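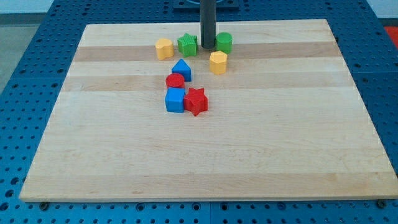
Small colored blocks on a joined wooden board, blue perforated tabletop.

TRORNSTEAD CHILDREN'S CENTER
Indoor Activity Rooms — Periodic Safety Inspection
Completed checklist with comments, January

Inspector: Kastriot Karagiannis
Site contact: Arben Leka
Areas covered: Room A, Room B, connecting hall, wash area, storage room
Not covered: kitchen, outdoor play area, boiler room (separate checklists)

Ratings
OK — meets the requirement at the time of inspection
MON — acceptable, check again at next inspection
FIX — repair or replace, item may stay in use until done
OUT — removed from use or closed off on the day

Comments refer to the item directly above them. Items with no comment had no findings.

Section 1. Doors, exits and routes

1.1 Exit doors open fully from inside without a key — OK

1.2 Exit route clear for its full width — FIX
Comment: Coat bench in the connecting hall has been moved toward the Room B door. The door still opens but strikes the bench leg before reaching its stop. Return the bench to the marked position or fix it to the wall there. The same comment appears on the previous checklist.

1.3 Exit signs lit and readable from the middle of each room — OK

1.4 Finger guards on hinge side of all child-accessible doors — FIX
Comment: Guard on the storage room door is split at the lower fastening. Guard on the wash area door is sound but the adhesive has let go at the top. Hagedorn guard strip is already in stock per A. Leka. Cut to full door height; the split one was fitted short.

1.5 Door closers adjusted so that doors do not slam — MON
Comment: Room A closer runs fast over the last part of travel. Adjusted during inspection. It may drift back.

1.6 Glass in doors marked at child and adult eye level — OK

1.7 Threshold strips flat and secure — OK
Comment: One screw missing at Room B, replaced during inspection.

Section 2. Floors

2.1 Floor covering free of lifted edges, tears and open seams — FIX
Comment: Seam between sheet flooring and carpet in Room A has opened next to the reading corner. A shoe tip catches in it. Taped as a temporary measure. The tape does not count as a repair and will not be accepted at the next visit.

2.2 Rugs have non-slip backing and lie flat — OUT
Comment: Round rug in Room B slides on the sheet flooring under light foot pressure. Backing has hardened and sheds. Rolled up and placed in the storage room with a tag. Do not put it back out with double-sided tape.

2.3 Wash area floor drains and is not slick when wet — OK
Comment: Tested with a cup of water and a rubber-soled shoe.

2.4 Entry mats long enough and seated in the recess — MON

2.5 No trailing cords across walking areas — OK

Section 3. Furniture and fixed storage

3.1 Shelving over child chest height fastened to the wall — FIX
Comment: The tall Flolteo shelf unit in Room B has both brackets in place, but the left bracket is fastened into plaster only. It pulled loose by hand. Lower shelves loaded and upper shelves emptied until a proper fixing is made. Find the stud before drilling; the existing hole is just to the side of it.

3.2 Tables stable, legs tight, no tipping under load at one edge — OK
Comment: Leg bolts snugged on two tables in Room A. Use the long hex key in the storage room drawer. The short one rounds the bolt heads.

3.3 Table and bench edges rounded and free of splinters — MON
Comment: Bench in the hall is starting to raise grain along the front edge. Sand and seal before summer.

3.4 Openings, slots and holes in furniture do not trap fingers — OK
Comment: Checked with the finger probe from the inspection kit. Any replacement furniture with holes or slots within a child's reach is to be probed before it goes into a room, including furniture received as a gift.

3.5 Drawers have stops and cannot be pulled clear — FIX
Comment: Bottom drawer of the craft cabinet, Room A. Stop is missing from the right runner.

3.6 Chairs: no cracked seats, no loose glides — OUT
Comment: One chair with a hairline crack running from the rear leg socket. Opens visibly when sat on by an adult. Tagged and removed. The remaining chairs of the same type were flexed by hand and show no cracking.

3.7 Height-appropriate seating at each table — OK

Section 4. Loose play materials

4.1 Wooden pieces free of splinters, cracks and flaking finish — FIX
Comment: General condition fair. Several pieces in the Room B building bin have chipped corners with bare wood showing. Chips were rubbed with fine paper during inspection. Pieces where the finish flakes under a fingernail were set aside. These are not to be repainted on site.

4.2 Flat boards and trays: glue joints closed, corners sound — OK
Comment: Joined boards were flexed by hand and the joints viewed against the light. Do not soak boards or stand them on edge in the sink. Wipe with a damp cloth and dry flat on a rack.

4.3 Small parts kept out of the toddler area — FIX
Comment: Small parts cylinder used on all loose pieces from the low bins in Room A. Two pieces fit entirely inside. Both belong to a sorting set meant for the older group and had been put back in the wrong bin. Label the bins on the lid and on the side. A lid label alone is lost as soon as the lid is off.

4.4 Pieces with magnets: casing intact, magnet not exposed — OK
Comment: Seam of each casing checked under the lamp. Any cracked casing goes straight to OUT with no repair attempt.

4.5 Cords and strings on pull-along items within permitted length — OK

4.6 Soft items: seams closed, no loose eyes or buttons — MON
Comment: Stitching on the large floor cushion is thinning at the zipper end. Zipper pull has been removed, as it should be.

4.7 Battery compartments closed with a screw — OUT
Comment: One music box with a snap-on cover. Cover opens with a thumbnail. Removed.

4.8 Cleaning schedule for handled items posted and initialed — FIX
Comment: Schedule posted in Room A, initialed up to the end of the previous month. No schedule found in Room B. Staff describe the same routine for both rooms, but the record is what is being checked.

Section 5. Electrical and lighting

5.1 Outlets in child areas tamper-resistant or covered — OK

5.2 Appliance cords undamaged — OK
Comment: CD player cord has been shortened with a wire tie. Remove the tie when the unit is running.

5.3 Light fixtures have intact covers — FIX
Comment: End cap missing from the center fixture in Room B. The tube itself is secure. Order the cap by fixture model, not by length.

5.4 Light level adequate at work surfaces — OK

5.5 Emergency lights stay on during the test — MON
Comment: Hall unit held for the full test but was noticeably dimmer at the end. Battery is probably near the end of its service life. Budget for replacement.

5.6 Panel locked and accessible to staff — OK

Section 6. Water, heating and air

6.1 Hot water at child sinks within limit — OK
Comment: Read at the left and right sinks after the water had run long enough to settle. Mixing valve not adjusted.

6.2 Radiators guarded or low surface temperature — OK

6.3 Room temperature at child height — MON
Comment: Room A 20 °C, Room B 18 °C, both read at 7:30 a.m. with heating on. Room B is at the low end of what this site has set for itself. The window by the sink does not close tightly, and the draft can be felt with the back of the hand. Adjust the window catch first and read again before changing the heating schedule.

6.4 Window opening limiters in place — OK

6.5 Blind cords secured out of reach — FIX
Comment: Cleat in Room A is in place but unused. The cord was found hanging. Wind it at the start of each session.

6.6 Extract fan in wash area running — OK
Comment: Runs, noisy. Cover washed by site staff during the visit.

Section 7. Cleaning products and first aid

7.1 Products locked away and in original containers — FIX
Comment: Cabinet locked. One spray bottle inside carries a handwritten label that has run. Contents said to be diluted Plumeo surface cleaner. Empty, rinse and relabel with product name, dilution and date mixed.

7.2 Product data sheets on hand — OK

7.3 First aid kit complete and in date — FIX
Comment: Eye wash has expired. Gloves are down to one size. Kit location sign is hidden behind the door when the door is open; move the sign to the opposite wall.

7.4 Incident log in use — OK
Comment: Entries legible. Two entries give no time.

7.5 Fire extinguishers mounted, sealed and tagged — OK

Actions in order

Immediate: wall bracket in 3.1; items under 4.3 out of Room A low bins (done during visit); blind cord in 6.5.
Within the month: 1.2, 2.1, 3.5, 4.8, 7.1, 7.3.
Before next inspection: 1.4, 4.1, 5.3.

Cost note from A. Leka: the site repair allowance stands at 3,000 for the year. The flooring seam will take the largest share, as the installer does not quote for seams alone and wants to relift the strip on the carpet side. The emergency light battery is to be charged to the building account.

Inspector's remark on the cost note: agreed, provided the bracket in 3.1 is not held up by the flooring quote. It needs one fixing and a drill.

Tagged items remain in the storage room, upper shelf, until signed off. The rug is on the floor behind the door.

Signed for the site: A. Leka
Signed: K. Karagiannis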